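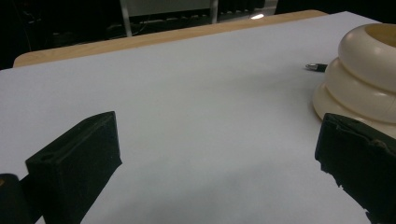

White paper down on the work table.

Notebook, print bench, September

Last updated: September, 4:40 pm

Picked up the two-color test for the Vondow tote bags again. Same screens as before, blue first and then the rust. Blue went down fine. The rust is still filling in at the small leaf veins, worst on the left side of the design. I thinned it a little and the veins opened up on the first few pulls, then closed again once the ink started to dry in the mesh.

Danai Drakos says the squeegee angle is too low and I think she is right. Tried it steeper on scrap cotton – cleaner edge, but the big leaf came out patchy and needed a second pull. Two pulls with the thinner ink is probably the way to go. Flood between each one and don't stop to look.

Registration is off by 3 mm at the bottom corner. Checked the hinge clamps and one had backed out. Tightened it, did not have time to reprint.

Fabric: the Alach cotton takes the ink better than the Trorketti, which has a finish on it that needs washing out. Washed one piece of the Trorketti hot with plain soap and hung it up. Will print on it next time and compare.

Ink: 20 bags used more rust than I had figured, some 3 spoonfuls over. Need to mix a bigger batch and write the recipe on the lid this time. The last jar only says "rust, darker."

Manolakis wants to know if the leaf can go on aprons as well. The screen is big enough but the pocket seam will be in the way. Asked for one unsewn panel to try.

To do: reclaim the old fern screen, cut new platen cover, order emulsion, ask Danai for her drying rack back.

Recent entries
Leaf screen, first exposure test
Washing out pigment stains
Block printing on linen napkins
Heat setting with a household iron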